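Cell notebook, Gostemholm bench
23 February 2026

Place-setting cell, two arms. Back on tableware after the December teardown. Plan for the session was to go over the setup, settle the gripper fingers and get the cabling into a state I could show another adult. Got through most of it.

Working layout is the red tray with the round orange dish on it, cup at the left. The Zikotent fingers are the black pointed ones, on both arms. 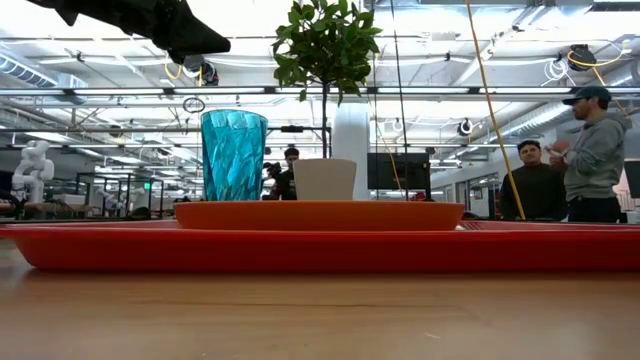
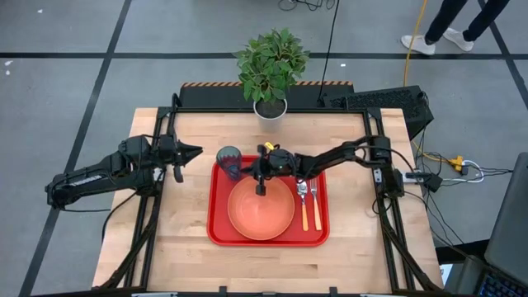
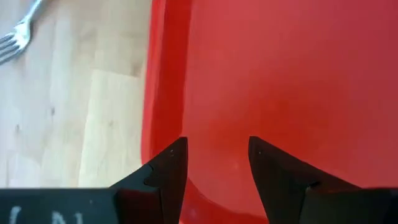

Fingers

Left arm: both fingers off, wiped, back on. The tips closed with a sliver of daylight at the bottom, and I spent a good part of the morning blaming the finger. It was a crumb of old thread locker under the mounting face. Scraped it off and the tips meet now.

Right arm: fine. Left it alone, which took some restraint.

Finger screws are the short ones from the Nanayakkara kit. The long ones in the same drawer also fit, right up to the moment they bottom out and feel tight without holding anything. I have moved the long ones to a different drawer and labeled it. We'll see how long that lasts.

Wrist cameras

Refocused the left one. Still soft at fingertip distance and I don't think the lens has any more to give. Good enough to find a tray wall, not good enough to count tines. If you want it sharper, order a different lens and put it on your own budget line.

Please don't wipe the wrist lens with a shop towel. I know it's right there.

Tray height

Ran the touch-off against the tray floor at 3 points. Two agreed. The third, near the rim, came in 2 mm high, and so it did again after I re-zeroed. The tray has a slight belly in it. Moved the third point inward and wrote the new values to the cell config as revision 663. Revision 662 is the one with the sign error, do not roll back to it however nostalgic you feel.

Cables

The power strip on the right side of the table is still a bird's nest. I sorted out the arm cables first, since those are the ones that move, and ran both arms through their full reach at low speed watching for tugs. None on the left. The right one pulled a little at the elbow when it went across the middle, so I gave it more slack and a second strap.

Yellow cable on the floor: still on the floor. Wants a cover. The Ellthorpe ramp we bought is too narrow for it by a hair, naturally.

Dry runs

33 cycles at reduced speed, cup and fork only. One stop, on the right arm, when it decided the rim of the dish was an obstacle. Fair point. Raised the approach height a touch and it quit complaining.

Still open

Floor cable cover, wider.
Right side power strip, when somebody has an hour and a forgiving nature.
Full speed cycles, not before the elbow strap has had a few days of slow running.
Check left finger screws again before the next session. Paint marks are on, so a glance will do.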